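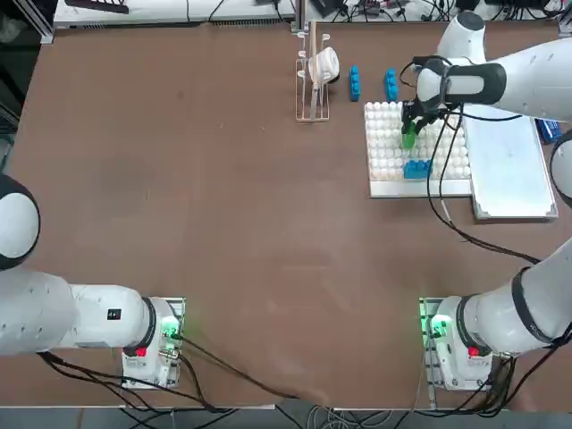
**Raimonds Zariņš**

Course 2408, Modular Construction. Handout 3: Studded boards and blocks.
Revised 2019-08-03. Replaces the June version, which had the axes swapped in section 2.

## 1. Terms

The terms below are used in the same sense in all later handouts.

**Board.** A flat plate with studs on its upper face in a square grid. A board may be fixed to a separate base plate, as the white one at the top of this handout is set on a thin gray one. The base plate has no part in the grid and is left out of all coordinates.

**Stud.** A raised round feature on a board or on the top of a block.

**Block.** A part with studs on its top face and sockets on its underside. Block size is given in studs, short side first: 2 x 4, not 4 x 2.

**Pitch, p.** Center-to-center distance between neighboring studs in the same row. The pitch is the same in both directions.

**Clearance, c.** The amount by which a block is narrower than the grid space it takes up. A block n studs wide has an actual width of np - c. Without the clearance, neighboring blocks would push against each other and the error would grow along a row.

**Body height, h.** Height of a block from its lower edge to the flat of its top face. The stud height, s, is given separately.

**Seated.** A block is seated when its lower edge touches the surface below on all four sides. A block that only rests on the tips of the studs is not seated, even if it lies level.

## 2. Coordinates on the board

Place the board with one edge parallel to the near edge of the table. The origin is the stud at the near left corner. The column number x runs to the right and the row number y runs away from the reader. Both start at zero.

The position of a block is the position of the stud under its near left corner, whatever its rotation. The full entry is

`color, size, x, y, layer, rotation`

where layer 0 is directly on the board and rotation is written as 0 (long side along x) or 90 (long side along y). Square blocks are always written with rotation 0.

Two points cause most of the wrong entries:

- The coordinate belongs to the stud the block covers, and the studs on top of the block don't enter into it.
- A block on layer 1 keeps the coordinates of the board below it. The grid does not start over on top of each block.

A blue block lying flat on the lower part of the board, studs up, has a small y value. A block placed farther from the near edge and slightly to the left has a larger y and a smaller x. Relative statements of this kind are useful as a check on a written entry but do not replace it.

## 3. Counting positions

Let the board have M columns and N rows. A block covering a columns and b rows can be placed in

(M - a + 1)(N - b + 1)

positions in that rotation. For a block that isn't square, the second rotation is counted separately and added.

Worked case. Board with M = 12 and N = 10, block 2 x 4.

- Long side along y: (12 - 2 + 1)(10 - 4 + 1) = 11 x 7 = 77
- Long side along x: (12 - 4 + 1)(10 - 2 + 1) = 9 x 9 = 81
- Total: 158

The total assumes an empty board and no overhang. Overhang past the board edge is allowed in building but is excluded from all counts in this course.

For one block on top of another, the condition is that they share at least one stud. With both blocks 2 x 4 and parallel, the offsets give (2 + 2 - 1)(4 + 4 - 1) = 21 positions. With the upper block turned, each direction gives 2 + 4 - 1 = 5, so 25 positions. The sum is 46. If two arrangements that match after a half turn are treated as the same, the number drops to 24. Two of the 46 arrangements are unchanged by a half turn, one parallel and one crossed, and the rest form pairs: (46 + 2) / 2 = 24.

## 4. Dimensions of an assembly

In a row of k blocks, each n studs wide and each seated on the board, the outside length is

L = knp - c

The clearance appears once. Each block is located by the studs under it and not by its neighbor, so the gaps inside the row are already contained in the grid. Students often write knp - kc. That is the length of the same blocks pushed together off the board.

For a stack of k blocks the height to the top of the highest stud is

H = kh + s

The intermediate studs are inside the blocks above them and add nothing. Height errors behave differently from length errors. A block that is not fully seated adds its gap to everything above it, and a stack with several such gaps can reach the right height for one more layer than it has. Measure every layer when the height matters.

The dimension drawing for the Hallholm boards is sheet 1328 in the course folder. Take p, c, h and s from that sheet. Values from other makers are close enough to look right on paper and can still be wrong over a long row.

## 5. Seating

Fit is an interference between the side of the stud and the inside of the socket. The force needed grows with the number of engaged studs, so a large block needs more force than a small one. It also needs that force applied near its middle. Pressing at one end seats that end first and tips the other one up.

Procedure for a single block:

1. Hold the block by two opposite sides, studs up, with its underside parallel to the board.
2. Bring it over the target position and line up one edge with a known column.
3. Lower it until it touches the stud tips. Check x and y before pressing.
4. Press straight down at the center of the top face.
5. Check the lower edge on all four sides.

At step 3 the most frequent error is one full pitch in a single direction. The block fits equally well in the wrong place, and the mistake is found only when a later block collides with it. Half-pitch errors are harmless - the block won't go down.

Translucent blocks need some extra attention in step 5. The edge line is harder to read through a clear wall, particularly over a white board. Look along the board surface at a low angle. Solid colors such as blue give a clean edge line from above as well.

Fit loosens with use. In the Petrauskas wear series, blocks were seated and removed 3000 times on the same studs. Holding force fell fastest in the early cycles and leveled off after that. For this reason the practice blocks are kept apart from the blocks used for force measurements, and new blocks are seated and removed several times before the first reading is taken.

## 6. Order of placement

Any layout on layer 0 can be built in any order as far as the geometry is concerned. In practice the order affects how much room is left for the fingers or for a gripper. The clear space needed beside a block is the thickness of whatever holds it, plus a margin.

Rules used in this course:

- Work from the far rows toward the near rows, unless the sheet says otherwise.
- Inside a row, go in one direction only.
- Place a block that will have neighbors on all sides before the last two of those neighbors.
- Finish a layer before starting the next one.

The first rule keeps the hand from passing over finished work. It can be dropped for layouts with only a few blocks that are well apart. When two blocks will stand side by side, hold the second by its ends, so that nothing has to fit into the gap between them. The gap is equal to c and is far too small for a finger.

## 7. Table layout

Keep the board square to the table edge and leave free space on all sides. A flat tray with raised edges goes next to the board, to its right in the standard layout. Blocks waiting to be placed lie in the tray in a single layer, studs up. Blocks removed from the board go back in the tray and not on the table.

The raised edges stop blocks from sliding off when the tray is carried. Do not store blocks on the edge itself or stack trays with blocks in them.

The tray and board must not touch. Pressing on the board can shift it slightly, and if it rests against the tray the coordinates noted for the tray positions will shift as well.

## 8. Record sheet

One line per block, in order of placement, in the format given in section 2. Add a mark in the last column when the seating check has been made. Removed blocks are struck through, with the line left readable. A block moved to a new position gets a new line.

Sample lines for the Vida practice layout:

| No. | Color | Size | x | y | Layer | Rotation | Checked |
|---|---|---|---|---|---|---|---|
| 1 | green | 2 x 4 | 3 | 6 | 0 | 0 | yes |
| 2 | blue | 2 x 4 | 4 | 2 | 0 | 0 | yes |
| 3 | green | 2 x 2 | 5 | 2 | 1 | 0 | yes |

Block 3 shares four studs with block 2 and none with block 1. It covers columns 5 and 6 and rows 2 and 3, inside the area of block 2, which covers columns 4 to 7 and the same rows.

Corrections to the position counts in section 3 came from Raimonds Rebane. The overhang cases he worked out are in the Vernlow notes and will be taken up in Handout 4.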